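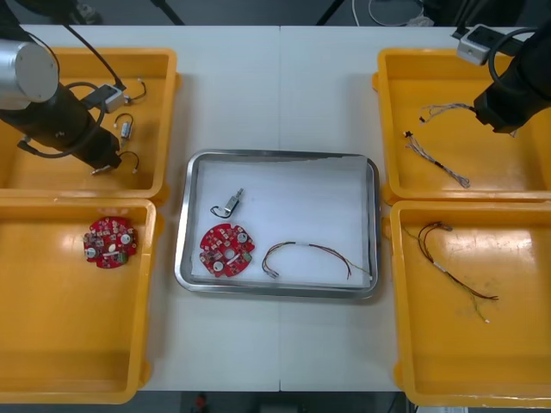

Sorting Small Electrical Parts for Drop-Off

Residents and small businesses may bring loose electrical parts to the Prakutmont Recycling Center at no charge, up to 200 pieces per visit. Parts must be sorted before arrival. Mixed boxes will be returned at the counter.

Step 1. Remove all batteries. Cover the ends with clear tape and place them in a separate bag. Batteries are accepted at Window 2 only.

Step 2. Sort the remaining parts into circuit boards, wire and cable, and metal parts with coils, such as solenoids and small motors. Wires that are soldered to a board may stay attached.

Step 3. Place each group in its own container. Lids are not required. Glass, light bulbs and ink cartridges are not accepted under this program.

Step 4. Complete Form 229 and write the weight of each group on the back. Businesses must also give their account number.

The counter closes at 3 p.m. during May. Questions about larger loads should be sent in writing to Toàn Hoàng, Materials Office, Tanner Building.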